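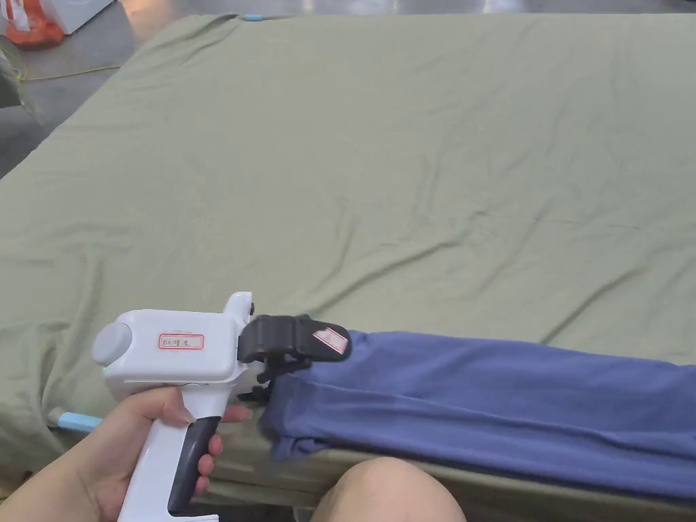 Hendrik Mofokeng wrote in under the last post to say that folding in thirds is a waste of effort, that halves have served him for as long as he has had a linen cupboard, and that anyone measuring a towel should go outside more. Two other readers agreed with him. I said I would answer properly once I had redone our own cupboard, and that took until June.

My position has not moved much. Halves are faster per item. Thirds are slower per item and store better, provided the shelf depth suits them. The argument is about the shelf, and most people start with the towel.

The cupboard in the Coltley house is an awkward one. It was built in beside the hot water tank, and the tank took the back corner, so two shelves are full depth on the left and short on the right. A towel folded in half, half again and half again comes out too deep for the short side and leaves a dead strip in front on the full side. Folded in thirds lengthwise and then in half twice, the same towel fits the short side with a finger's width to spare. I tried this with every bath towel we own before writing it down.

What I want to cover here is the folding surface, the order of work, and soft fabrics. The last one causes the most trouble.

Surface

I fold at the bed. The kitchen table is a better height but it is usually occupied, and it has a lip that catches on knit fabrics. The bed gives a large area and a bit of give, so a folded edge can be pressed with the flat of the forearm and it will stay pressed. The give is also the drawback. On a soft mattress the middle of the cloth sinks when you lean on it and the far corners creep toward you. Stand square to the long side, keep your weight on your feet, and do the pressing from the elbow.

Pull the sheet reasonably flat first. It does not need to be perfect. Small creases make no difference to a towel, though a fold of loose sheet under a shirt placket will print through to the shirt if the shirt is still warm from the dryer. I strip the doona off completely. Folding on top of it is the single largest cause of crooked piles in this house, and I have raised this with the other person who folds.

Colour matters slightly. A plain sheet that contrasts with the item makes the edges easy to see. White pillowcases on a white sheet are tedious in the evening under a warm bulb, and I now leave them for the morning.

Order

Sort before folding, by destination and not by type. I used to make a pile of towels, a pile of trousers, a pile of shirts and so on, and then had to break every pile up again because the towels go to three rooms. Sorting by room means each stack leaves the bed once. The exceptions are socks, which go in a basin until the end.

Within a room's heap, do the largest flat things first. They make a firm base, and you are least patient at the end, when only small things are left. Fitted sheets go before everything. I follow the usual method with the corners tucked one into another, and get a rectangle perhaps two times out of three. The third time it goes into its own pillowcase and I move on.

Guðlaug Frandsen's comment on the earlier post was that sorting by room falls apart with children, as everything they own ends up in one heap bigger than all the others. I accept that. Her fix was to split that heap again by drawer. I have not tested it.

Soft and fuzzy fabrics

Brushed cotton, fleece and terry all behave the same way on a bed: they grip. The nap takes hold of whatever is underneath, so you cannot slide the piece to square it up. If you pull from one end, the near end bunches and the far end stays where it was. The piece has to be lifted clear, let go slack, and put down again in line.

For a long narrow fold, a pair of trousers for instance, I do the following.

Lay one leg on the other with the seams together. Point the crotch seam toward the waistband and smooth it flat, or it will stick out and spoil the line. Take the hem end, lift it just off the bed, and draw it gently until the length is straight. Then set it down. Fold the hem up to a little short of the waistband. The gap allows for the thickness of the fold itself, and without it the top layer always overshoots by the time you make the last turn.

With fleece, leave a larger gap. With terry, larger again. I was going to give a table of gaps by fabric, but my measurements for the two fleece items disagreed with each other by more than they disagreed with the cotton, so it would have been decoration.

Do not press fleece. It springs back and the pile leans. Two turns at the most, then put it on top of the stack where nothing has to sit on it.

Keep the work away from the edge of the bed if you can. A strip of cloth hanging over the side has enough weight to drag a loose fold open while you reach for the next thing. I still do this several times a session, mainly with dressing gown belts.

Weight and stacking

I weighed one of the newer bath towels on the kitchen scale, dry and folded, and got 853 grams. That surprised me, as the older ones feel like half of that. A stack of four is as high as I will go with the heavy ones. At five, the bottom towel compresses unevenly toward the front and the stack leans out, and you find the cupboard door has come ajar. The older thin towels can go higher without complaint.

All stacks have the folded edge facing out. This is partly looks, I will admit. Mainly it means you can take one towel from the middle by pinching a single edge, where with the open side out you get a layer of one towel and a layer of its neighbour.

Shelf paper was a mistake. I lined the lower shelves with a roll of Bisgaard drawer liner, and it has a slight tack to it, so the bottom towel will not slide in. I had to lift the front of each stack and push from underneath. I have since pulled it out of everything except the shelf with the spare blankets, which hardly move from one winter to the next.

Bins

For small things (face washers, tea towels, the cloths used for the car) I have gone to open bins, with each item filed on its edge. The bins were a set called Skevura from a shop in Teston that was clearing them. They are 241 millimetres across the inside, a dimension I only checked once they were home. A face washer folded in quarters runs down the middle with space on both sides. Folded in thirds and then in half it can go in two rows with no slack at all. Hendrik will have views.

Filing on edge works if the bin is full. At half full everything slumps. I put a rolled hand towel in the empty end as a stop and take it out on wash day.

Time

Alfredo Lagman asked whether any of this saves time. On the folding itself, no. A full load takes me longer in thirds than it did in halves, and I did not get faster after the first couple of weeks. Putting away is quicker, and so is finding things. I can take out a pillowcase in the dark without a landslide. Whether that balances depends on how often you get up in the dark for pillowcases.

If your shelves are deep and square, fold in halves and ignore all this. If your cupboard has a tank in it, measure the shortest shelf first, front to back, subtract a finger, and work out the fold from that number.

Still to do: the tablecloths, which I have been hanging over a rail and which have a crease down the centre that no amount of ironing shifts. Hrefna Østergaard suggested rolling them around a cardboard tube from a fabric shop. I have the tube — it is longer than the shelf. I will cut it down this week and see if the ends fray.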